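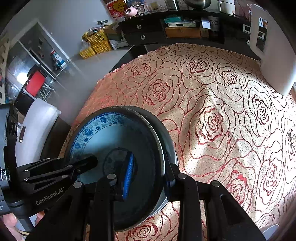
Worberg Course in Household Ceramics
Handout 4: Examining bowls and plates
19 October 2018

1. Scope

These notes cover the visual check of glazed tableware before it is listed. Forms are the Stastum type, one sheet per item.

2. Bowls

Record the outer wall and the interior separately. A bowl with a dark outer wall and a pale blue interior has two glaze entries, even if the clay body is the same. A floral band inside the rim is entered as "border"; a motif at the center of the base is entered as "medallion".

Stand the bowl on its edge so that the interior faces the examiner, and keep hold of the rim.
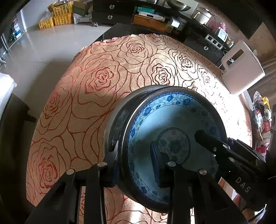 Read the border clockwise and note any break in the pattern. Then check the medallion for faint or missing lines. Work on a covered table. A patterned cloth is acceptable, but colors should be judged against a plain card.

Firing ranges for reference: earthenware, 900 to almost 1000 °C. Stoneware is fired higher and is treated in the Kidmont notes.

3. Plates

Hold the plate upright by the rim. Small painted motifs, such as violet blossoms on a thin stem, are often set to one side of the face. Give their position on the sheet. If a plate and a bowl are held together, separate them before measuring.
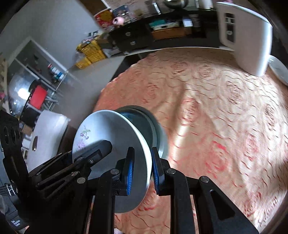

4. Assignment

Complete two sheets, one bowl and one plate. Reading: Rangel catalog, entry 327.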